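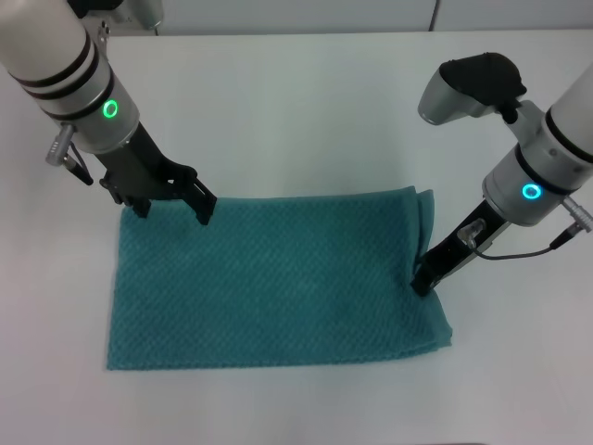

Washing and storing waffle towels

Wash new towels before first use, without softener. Softener coats the fibers and cuts absorbency.
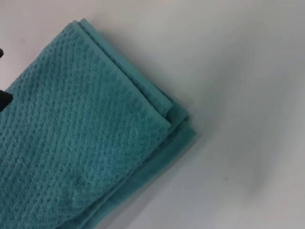
Line drying leaves them stiff - shake each one out hard before hanging. In the dryer, stop at 90 percent dry and finish on a rack.

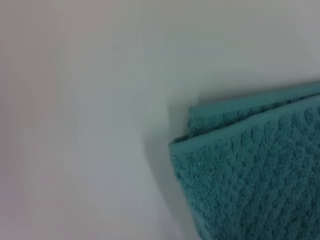 Shelves should be bare and fully dry. Store with the fold facing out and take from the bottom of the stack. 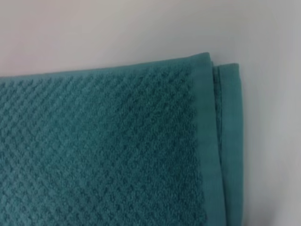
Teal towel, folded flat.

2 comments

Eduard Trnka: Does vinegar help?

Isel: Half a cup in the rinse works for me.

Shares: 200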